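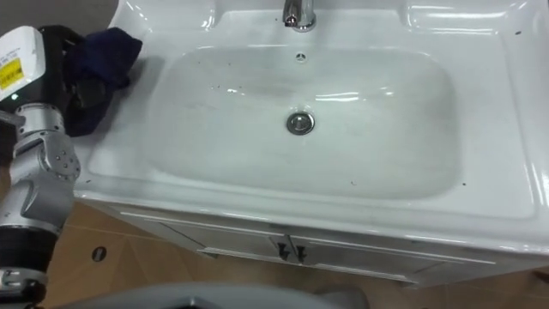
## 4.2 How a reserve goalkeeper becomes a legend

**Figure 3.** A white vanity sink with a chrome faucet and a round drain stopper.

Saturnino Carretero played 13 league matches for Van Wyk Athletic and let in a goal in most of them. By the usual measures this is a modest career. Yet of the 164 supporters who answered our survey, 81 named him among the club's greats, ahead of two men who won things.

We asked why. The most common answer was a penalty save against Jerkwood in June, late in a promotion playoff. The match report, which we found in the club's own program, credits the save to the crossbar. When Khattak read this aloud to a group of older fans, they listened politely and went on describing the dive. One had him going left. His brother, in the next seat, had him going right and losing a glove.

Marikar and Begum argue that such stories need a witness who was a child at the time. Our interviews lend this some support: the five fullest accounts all came from people who were under ten that afternoon. Effiong is less sure, and points out that adults in the same stand remember the dive too, though with less mud.

Carretero himself was no help. Asked about the penalty, he said he recalled it well, and then described a different match. We have kept his version in the data set, where it is the only one without a save in it.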